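Steaming buns in a little electric cooker

I used to think you needed a bamboo steamer and a proper wok for this. Then my neighbor Bongani Khumalo moved back to Lestport and left me his small electric cooker, and now I make steamed buns every February when it's too gray to go anywhere – and plenty of other months too!

Make your dough the way you like it. Mine is plain flour, yeast, warm water, a spoonful of sugar and a little oil. Knead it for a good long while, let it puff up under a towel, then knock it back and shape it into balls. Tuck the edges under and pinch them together so the tops stay smooth.

Pour water into the cooker, keeping it well below the steamer basket, and put the shaped buns on a plate right next to it. I start with one in the middle of the basket and then see how much room I've got left.

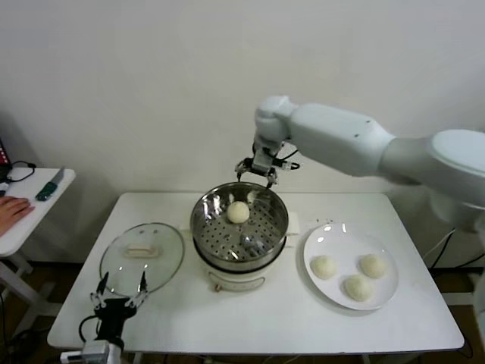 Leave a finger's width between the buns (they swell more than you'd think, and mine have come out as one giant bun more than once). Let them sit in the basket for 15 minutes before you turn anything on. Lid on, heat on, and then please don't peek. Twelve minutes is enough for small ones. Switch off, wait 5 minutes more, and tip the lid away from you so the drips don't land on the dough.

If they wrinkle, you probably took the lid off too fast. If they're dense, give them a longer rise next time.
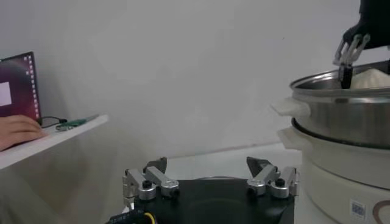
Pot on the cooker, handles on the same side.

Leftovers freeze fine. I steam them straight from frozen for 10 minutes and eat them with chili oil, or with butter and jam if my kids got to the kitchen first.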